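最后更新：早上7点22分

厨房里那台微波炉，你家现在几点？我家的显示屏上常年闪着四个零，上回停电之后就没人去调过。所以二月里听说Nalten镇要对小家电的待机用电动真格的，我第一反应是：完了，说的就是我这种人。

先把消息说清楚。Nalten镇公所上个月贴出通知，从三月起，镇上的住户可以免费领一张“夜间用电对照单”，由本地的供电合作社Fonitden来做。单子上会写明你家半夜一点到五点之间用了多少电，旁边再印一个同样户型的中位数，让你自己掂量。不罚款，也不上门检查，领不领随你。到截稿的时候，报名的已经有1293户，比镇公所当初预备的表格还多，听说窗口那边临时又去加印了一批（我去的那天拿到的那张，墨还有点蹭手）。

为什么挑半夜这四个小时？Fonitden的工作人员跟我解释得挺明白：这个时段大多数人都睡了，灯关着，电视也关着，还在走的电，除了冰箱，基本就是各种插着没拔的东西。路由器、机顶盒、电热水壶的底座、带时钟的烤箱和微波炉，单个看都小得可怜，凑在一起就成了账单上那一截谁也说不清的数。

去年秋天他们先在Keane街做过一轮试点，我刚好就住在那条街的后面，眼看着邻居们从不当回事变成见面就聊插座。试点结束时，整条街一个月的夜间用电是1191度，合作社拿这个数当底，今年要看看全镇铺开以后能不能再往下走一走。我问这个目标定了多少，对方笑笑说还在算，那我也就不替他们瞎编了。

我个人觉得，这事有意思的地方在于它逼着你去看那些平时根本不看的东西。我拿到报名表的当晚就把厨房转了一圈，蹲在地上数插头，家里人以为我掉了隐形眼镜！最后发现最冤枉的是一个早就不用的酸奶机，缩在柜子最里头，插头居然还连着。
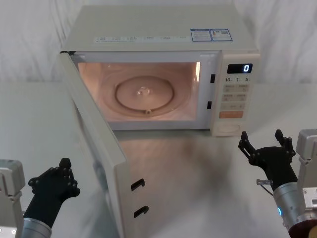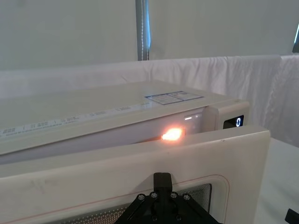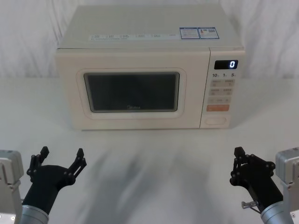 台式微波炉，许多家庭厨房里常年插着电的小家电之一。

说回微波炉。好多人问我，是不是用完就得拔？我把这个问题原样带去了Fonitden的咨询台，得到的答复比我想的宽松。天天用的，不用折腾，来回插拔对插座也不见得好；要是一个星期才热一回剩饭，那就接一个带开关的插排，用的时候按一下。还有个小习惯可以改：热完东西把门关好。不少机型开着门，里面的灯就一直亮，有人习惯敞着门散味儿，一散就散一晚上。说的又是我。

也有不买账的。我在Drendivau市场排队买豆腐的时候，前头两位阿姨就聊得很热闹，一位说领了单子跟领成绩单似的，看着心里堵得慌；另一位说她家老房子，隔壁的中位数跟她有什么可比的。后面这条我觉得有道理。老楼里有些人家晚上开电暖器，有些人家养鱼，气泵和加热棒一整夜都不能停，硬拿一个数去比，确实不太公平。合作社那边的说法是，单子背面留了一块空白，住户可以自己写明情况，下一期会按这个分组。能不能分得细，我保留意见，等看到第二期再说。

另外一个大家关心的是隐私。夜里几点用了多少电，往细了看，等于知道你几点睡。通知上写的是，对照单只给四小时的合计，不给逐时的曲线，纸质件装信封，也不寄给房东。我特意问了租房的能不能自己领，可以，带上最近一期的电费单就行，户名不是你也没关系，但要填一张住址说明。这张说明在窗口就有，两分钟填完，不用提前准备。

顺便说一下插排的事，因为问的人太多。镇公所这回备了700个带独立开关的插排，先到先得，一户一个，领对照单的时候一起拿。我去的时候箱子已经空了好几个，想要的别拖到月底。插排是白色的，线有点短，放在灶台边上刚好，想拉到客厅电视后面就够呛。还有，别拿它去带电暖器和热水壶这类大功率的，包装上写得很清楚，可我知道有些人（比如我爸）拆包装从来不看字。

办理地点就在镇公所一楼，进门左手第二个窗口，上午九点开，中午休息，下午四点半收。腿脚不方便的可以让家里人代领，带两个人的证件。Drendivau市场门口也会摆一张临时的桌子，只收表，不发插排，别白跑一趟。

我自己的表已经交了，第一张对照单要等到四月才能寄到。酸奶机的插头拔了，微波炉的时钟也终于调准了，就是快了两分钟，懒得再弄。等单子到手，数字好看我就贴出来，不好看的话，咱们再商量。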